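4.2 Wrist views during disassembly

We began, perhaps a little hopefully, with the idea that one fixed overhead view would be enough to take apart a desktop computer. It served well for finding the case and the larger parts, but once the arm reached inside, the hand hid the very spot we cared about. Following a suggestion from Estrella Salinas, we added a small camera at the wrist and collected 1478 short episodes with both views, which we call the Tillance set.
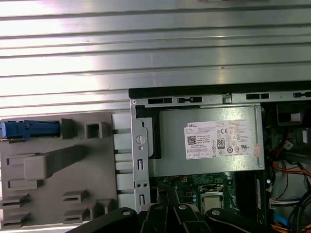
Figure 2. Wrist view over an opened Dell desktop, with the gripper reaching in from below, near the motherboard. The power supply label and the blue release latch are both in view.

4.3 Effect on grasp choice

We then trained the Barreto policy with and without the wrist view, keeping everything else the same, and ran 50 trials of each. The gain was largest for small latches and connectors, where the overhead policy tended to settle on a nearby edge. Glare from bare metal remained a nuisance – a patient one, as Adel Erraji likes to put it – and we return to it in Section 5. We left the exposure setting alone for all trials.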